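第四讲 收线:把电缆盘好再走

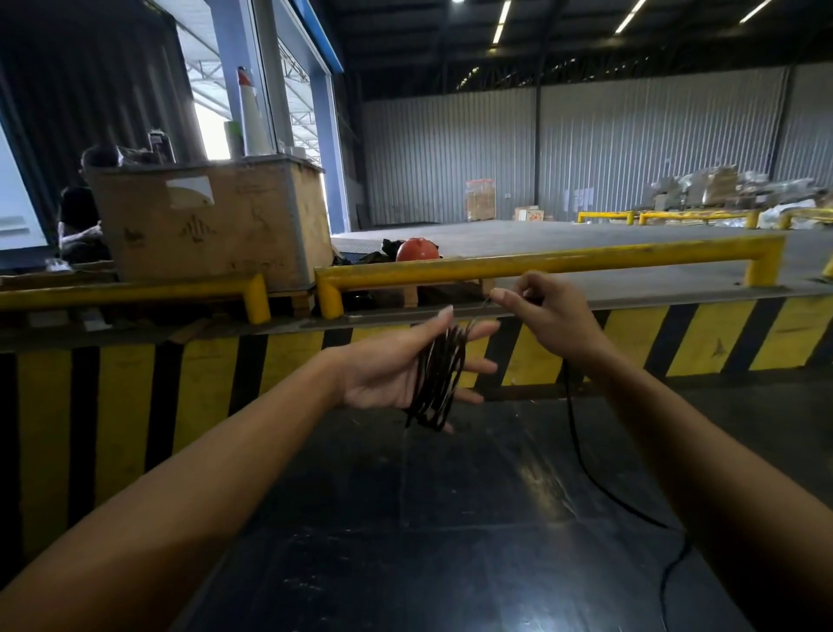
上回讲完了放线,课后好几个同学跑来问我:线不就是绕一绕嘛,也值得讲一节课?值得!我刚入行的时候跟着 Danilo Dimaculangan 干活,他头一天什么都没让我碰,就让我盘线,盘了一下午,胳膊肘绕的全部打回重来(那会儿我还挺不服气的)。

先说手。一只手摊开,掌心朝上,当架子用,手指别攥紧;另一只手捏住线往上送,一圈一圈搭过去。圈的大小自己定,前后差不多大就行。我个人喜欢圈大一点,垂在手下面晃晃悠悠的,看着也舒服。

再说线的脾气。电缆本身有个弯的方向,你顺着它,它就乖乖躺好;你要是硬拧,它马上给你打个8字。这时候别拽!松开两圈,让拖在地上的那头自己转一转,再接着来。线尾拖地没关系,但先看看脚下,别踩着,也别让它绕到托盘底下或者护栏柱子上去。在装卸平台上收线尤其要注意这一点,边上有黄黑斜纹的地方,人别倒着走。

长线怎么办?我的做法是正一圈、反一圈交替着来,也就是常说的“正反绕”。头几次肯定手忙脚乱,反的那圈手腕要往里翻,拇指和食指把线捻半圈再搭上去。练到19圈不打结,就算过关,我下节课要抽查的哦。

收尾:留一小段线头,在线圈腰上缠两道,用扎带扣住。别拿线头自己打死结,下一个人解起来会骂你。

课后练习:每人领一根线,正绕、反绕各盘三遍,盘完往地上一抛,看能不能顺顺当当放开。线放在 Ploderau 库房门口的架子上,用完挂回原处,下午五点前还。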